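Speaker notes: What the tube says and what I'm prepared to believe
Evening talk, Wendo community hall, 14 April 2023

Opening

Wait for the chairs to stop scraping. Don't start with the joke about my hands.

I have been asked to talk about hand cream and I should say at once that I don't sell any, I don't make any, and I have bought far too much of it. At the last clear-out of the bedroom I tipped everything onto the bed to see what I had. Tubes behind the books, tubes in coat pockets, one in the sewing box. Most were half used. Why do we stop at half? My guess is that we buy the next one before the first has had a fair go.

Ask for hands up: who has a tube in their bag now? Who could tell me what's in it without looking?

What the front of the pack is for

The front is the advert and the back is the paperwork. I don't think that's a scandal, but we tend to read the front as if it were the paperwork. A picture of a plant tells you what the maker would like you to think of. It doesn't tell you how much of the plant went in. Could be a good deal, could be a drop.

Same with colour. Green means gentle, apparently. White means clean. I have never seen a hand cream that came in the colours of a wasp.

Slide up now. Leave it up and let them read it for themselves before talking over it.

The one on the bedsheet is herbacin, kamille, and the wording is German. "Handcreme mit Glyzerin" is hand cream with glycerine. Kamille is chamomile, and there's a large daisy sort of flower to make sure you've got the point. Down by the cap, in small white letters: "Schutz + Pflege", protection and care, then "Paraben-frei" and "Bio-Kamille", and 75ml.

Take them in turn. Glycerine I'll give them without an argument. It holds water, it's cheap, it's been used on skin for a very long time. If somebody took every other word off the tube and left that one I'd still buy it.

Protection and care: of what, from what? It can't be wrong, so it can't be much use to us either.

Paraben-free: tells you about something left out. Fine. Something else will usually be doing the job of keeping the cream from going off, and you'd want the ingredients list to find out what.

Bio-Kamille: organic chamomile. I've no quarrel with how it was grown. I'd only like to know how much of it reaches my knuckles.

"Original" on the little label: my favourite word in the whole trade. Pause here. Move on if it falls flat.
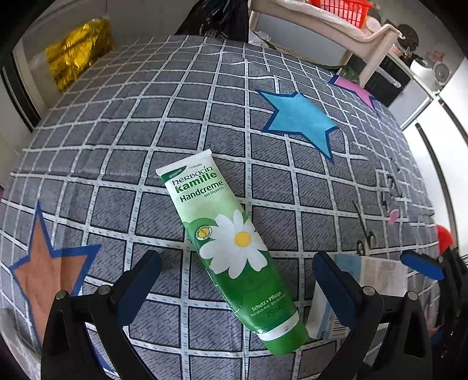 The seal question

Seals. People trust a small round badge more than they trust a whole paragraph, me included. Before you let one sway you, find out who gives it, what they check, and whether the maker pays for it. Some are strict. Some I wouldn't hang on a marrow at a village show. I'm not going to pass judgement on any one seal tonight as I haven't read all the rules, and I suspect most people quoting them haven't either.

My own trial, for what it's worth

Not a lot, is the answer, but somebody always asks.

Last August I put cream on my left hand only, night and morning, for 3 weeks. Plain supermarket stuff, nothing fancy. The left hand felt softer. It was also the hand I was being nice to, and I kept it out of the washing-up without meaning to. So what did I test? Possibly washing-up.

I mention it because a lot of what gets said about creams is built the same way. "8 out of 10 noticed a difference." Which 8? Compared with what? Did they know which pot was the real one?

If anyone brings up the Dresano leaflet (somebody did in Samari), it says 500 people tried the cream and doesn't say what they were using before. I wrote to ask. No reply so far.

What I do now

One tube by the sink, one by the bed, finish both before buying. Put it on after washing, while the skin is still a bit damp. If it stings, stop. If hands are cracked or bleeding, see the pharmacist and leave the flower pictures out of it.

Price: work it out per 100ml. Take a calculator, the shelf labels don't always help. Small tubes are handy but you do pay for the handiness.

Smell is a perfectly good reason to choose one. I'd sooner hear "I like the smell" than any amount of talk about nourishing.

Questions

Likely ones: does it expire (look for the little open jar symbol with a number of months), can I use it on my face (read the pack, then ask someone qualified), is dearer better (I've not been convinced yet).

Keep the answers short. Hall needs the chairs stacked and the urn emptied before we lock up.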